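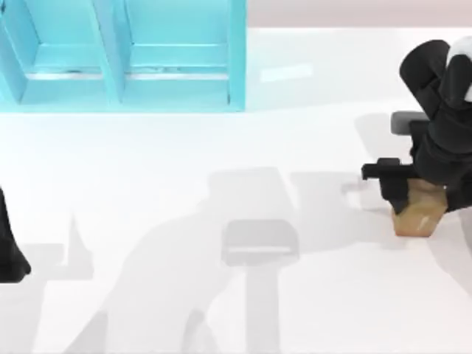 The two-armed tidying robot at Anaso, the shared workshop I rent a bench in down in Kvam, has gripped its first wooden block — in simulation, mind you, but people still came over from the lathe to look at Stellan's monitor.

The project is called Sernar, and if you've been in on a Friday evening you've probably tripped over part of it. Stellan Fjeld and Pankaj Goel have been at it since May. The idea is simple enough to say out loud: two arms on a white tabletop, a light blue shelf at the back, and a bunch of small things that need putting away. Doing it is another matter, and that's why they've spent so long on the computer version first. The real table is built and painted (I helped with the second coat, badly), and one of the real arms is bolted down. The other is in pieces in a bread crate while they wait on a wrist bearing.

So for now everything happens in Plona, the simulator Pankaj set up on the old desktop by the window. I'd pictured something like a video game, and it kind of is, except that the player keeps messing up in the same spot 400 times and then somebody changes a single number and goes to get coffee. They let a batch run overnight last week, 1000 tries at the block, and I was there in the morning when Stellan scrolled through the results with a piece of toast in his mouth. He was pretty pleased. He wouldn't give me a percentage for the newsletter, so I'll just say he finished the toast standing up and started on the next job right away.

The next job is clutter. A block all by itself is easy to get your fingers around, Pankaj told me, but you hardly ever find one thing by itself on a workbench. So they've started adding household stuff to the table, like a pink cup and a small cardboard box, and setting them right up close to each other.

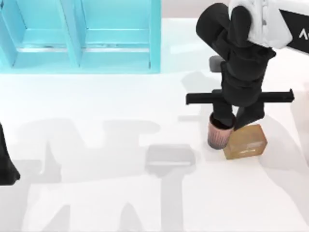
"The cup is my favorite and I hate it," was how Pankaj put it. It's open at the top, so there's a rim to go for, but whatever is next to it gets in the way of the other finger. He'd like the arm to learn to nudge things apart before it grabs. Stellan would like it to come in from a different angle and leave the neighbors alone. They've been arguing about this for nearly 2 weeks, very politely, and I think both ways are going to get tried.

The other thing they're fussing over is the lighting. The arms throw big soft shadows across the white top, and Stellan wants those kept in, seeing as the real table sits under our awful ceiling lamps and will have plenty of shadows of its own. Pankaj turned them off one night to speed things up and there was a sticky note on his keyboard by 8 in the morning!

After that comes the shelf. It has a lip along the front of each compartment, and getting a cup over that without clipping it sounds like a whole separate headache. They haven't really started on it yet, though there's a cardboard mockup on the bench that people keep leaving screws in. Please stop leaving screws in it.

If you want to see the thing running, come by on a Friday, any time after dinner. Stellan is happy to talk you through it, and Pankaj is looking for someone who can print a few replacement fingertips in something a little grippier than what they've got. Bring your own filament if you have it — the shelf by the printer is down to half a spool of green.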